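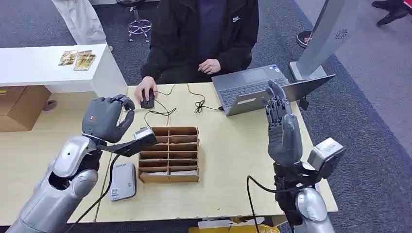 4.3 Setting up the Muriten desk organizer

The Muriten is a cardboard organizer with open compartments. It is shipped flat.

1. Clear the middle of the table. Move the laptop to one side.
2. Unfold the outer sleeve and press the corners square.
3. Slide the dividers in, long ones first, until the slots lock.
4. Stand the organizer upright with the compartments facing the user.
5. Route the mouse cable clear of the base.

Note: Maximum load is 700 g per compartment. Store heavier items, such as portable drives, flat on the table.

Caution: Do not place drinks on top of the organizer. Cardboard that has been soaked must be replaced.

Spare dividers: Medby part no. 1092. For the wide version, see section 4.4.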